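Folding black trousers on a woven bed mat without losing the crease

Omid Ansari
20 July 2024
I fold trousers on the bed, on top of a woven summer mat. The front crease drifts to one side every time, and the strips of the mat leave faint lines in the fabric. Is it the surface or my method?

Baldursdóttir
Buy an ironing board. Mine has lasted 12 years.

Mitra Mohammadi
Method, mostly. The mat is fine if you don't press down on it. Lay the trousers out at full length, waistband away from you, and smooth each leg from the waistband toward the hem with a flat hand -- no leaning.

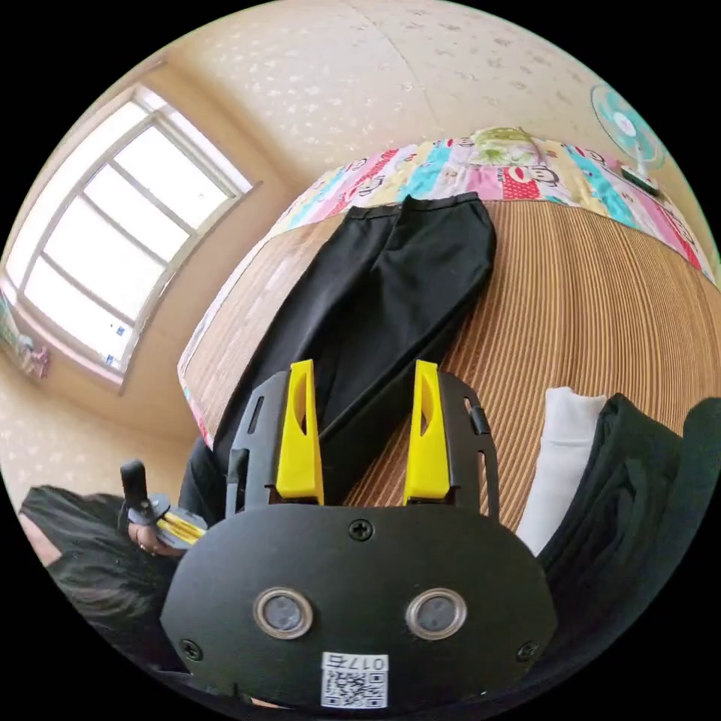
Then match the inseams, lay one leg over the other and fold once at the knee. Lines from the mat usually steam out.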